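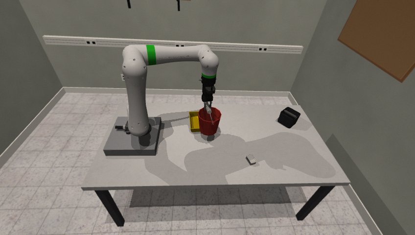 Hashini Biswas

Two Cameras and Two Controllers for a Simulated Pick-and-Place Arm
Final report, Robotics Project Unit, Hundthorpe
Submitted June 28, 2022

Background

When I started this project in January I had a much bigger plan, which my supervisor, Necati Başaran, very kindly talked me out of over the course of one long afternoon. I wanted to compare arms, grippers, cameras and controllers all in one go. What I ended up with was one arm, one two-fingered gripper, two camera positions and two controllers, and even that filled the whole semester and a fair bit of my holidays. I'm glad I listened to him!

Everything was done in Flastusia, the simulator our lab uses for coursework. The arm is mounted on a plate on a white table, and the table stays mostly bare apart from a yellow tray, a red bucket and a few odds and ends. The job is always some version of the same thing: pick up a small object, carry it over to a container and let it go inside. I kept the room and the lighting the same for every run, as I knew from an earlier assignment how much trouble a moved lamp can cause.

The two controllers

The first controller, Csizmadia, was written by students a few years ahead of me. It plans the whole path before the arm moves and then follows it faithfully, whatever happens. The second, Motik, is the one I put together myself. It looks at the camera again at every step and nudges the arm a little each time. Csizmadia is smooth and quick and lovely to watch. Motik dithers, and in the first few weeks it dithered so badly that it used up its full allowance of 3000 steps without ever closing the fingers.

I ran 226 trials in total, half with each controller. A trial counted as a success if the object was resting inside the right container when the clock ran out. Anything balanced on a rim was a fail, which felt harsh, but I had to draw the line somewhere and I drew it before I began.

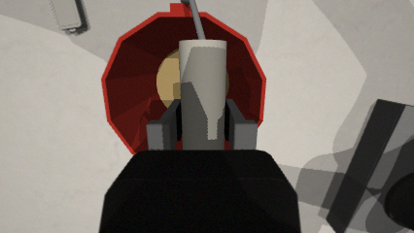 Wrist camera: the grey-white cylinder held between the fingers, over the red container.

Views like this one were where I changed my mind about the wrist camera. I had expected the gripper body to be in the way the whole time, and it does hide the lower part of the container's rim. The pads and the object between them stay in plain sight, though, and that is mostly what Motik wants to know. From the room camera I was often squinting at the two thin fingers and guessing whether they had hold of anything. Motik did its best work from the wrist for that reason, especially in the last stretch before letting go. Csizmadia hardly cared which camera it had once its path was planned.

Shadows were my biggest headache. They have hard edges in this simulator and they fall across the objects as well as the table, so my first colour filter kept deciding that a single cylinder was several different things. I spent nearly two weeks on it. In the end I had the filter look at outlines first and shade second, and the worst of the mistakes went away.

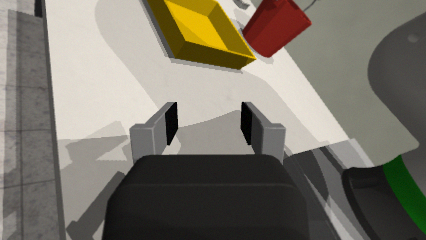
My search routine is the part of Motik I would most like to redo. It starts with the gripper open, looks for something it recognises and heads that way, and it was tuned on pictures from the room camera where the whole table is visible at once. From the wrist it gets far less to go on. The yellow tray and the red bucket both run off the top of the view, bare tabletop fills the gap between the pads, and the arm's own link, with its green band, takes up the right-hand side. Motik treated that green band as an object worth chasing in 7 trials. I now mask out that side before the search begins, and I should have thought of it much sooner.

What I would do next

I would use both cameras together, the room camera for finding things and the wrist camera for the last part of the reach. I would also like to try softer pads, and a longer allowance for the slow runs. Necati has suggested letting Csizmadia plan the long carry and handing over to Motik near the container, and I made a start on this in the final week. The handover code is in the project folder with my notes. It still jerks at the changeover, so please run it slowly.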